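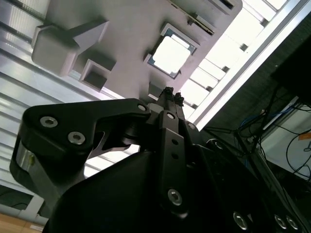
A processor seated in the practice fixture used by the student automation club, with the gripper at the edge of the plate. (Skumeck Technical Review)

October 25, 2022
By the Editorial Staff

Print | E-mail | 14 Shares

School boards across the region are now writing their spending plans for the coming year, and most will find a request for automation equipment somewhere in the stack. The requests are usually sincere. They are also, in many cases, requests to enter a competition, with the equipment listed as a cost of entry. This publication supports the teaching of robotics in public schools and has done so for 10 years. It is our view, however, that districts should fund the unglamorous work first and the competition second.

The student project at Skumeck is a useful case. Its members have spent the fall term on a single assignment, known as Distden, in which a robot arm must handle a computer processor and a fixture plate made to hold it. There is no arena and no opposing team. A processor is small and flat, and the pocket that receives it is shallow. A student who wishes to automate its placement must learn how the gripper closes, where the plate sits in relation to the arm, and how small an error can be tolerated before the part rests crooked. These are the questions that occupy working technicians, and they are seldom asked in a match that lasts a few minutes.

The Skumeck students keep a written log of every attempt, successful or otherwise. As of this month the log holds 2510 entries. A reader who pages through it will find a great many failures recorded in plain terms: part dropped, part rotated, plate moved, program stopped by operator. We regard the log as the most valuable thing the project has produced. It teaches students to report a bad result in the same tone as a good one, a habit that many adults in industry have yet to acquire.

Those who favor competition make a serious argument. A contest supplies a deadline and an audience. It brings in students who would never join a club devoted to fixtures and tolerances, and it gives parents and taxpayers something to watch. The Dredico Invitational, held each January, has done all of this for the schools that attend, and some 10 schools in our circulation area now take part. We do not propose that any of them withdraw.

Our concern is with the order in which things are learned. A team that builds for a contest is rewarded for a machine that works on the day. When a mechanism fails in the final week, an adult mentor often repairs it, and the student who should have understood the failure is sent to paint the sign for the booth. The following year a new machine is built to meet new rules, and whatever was understood about the old one leaves with the seniors. A bench project that continues from one class to the next does not have this difficulty. New members inherit the fixture, the program and the log, and they are expected to read all of it before they change anything.

There is also the matter of cost. Entry fees, travel and lodging are spent once. A robot arm, a gripper and a set of practice plates remain in the building and may be used by the regular engineering class during school hours, including by students who hold jobs or care for family members in the afternoon. Public money ought to reach those students as well.

We therefore recommend that districts adopt 3 conditions before approving a request of this kind. The equipment should be available to a credit-bearing class. The students should maintain a written record of their work that is open to the school community. Travel to competitions should be paid from a separate fund, so that the loss of one does not end the other. The Fukuda district adopted similar rules last year, and its club still competes.

A demonstration of a robot setting a processor into a plate will not fill a gymnasium. The board members who must vote on these requests should visit a classroom during an ordinary session all the same, ask to see the log, and let the students explain an entry that went wrong.

Print | E-mail | 6 Comments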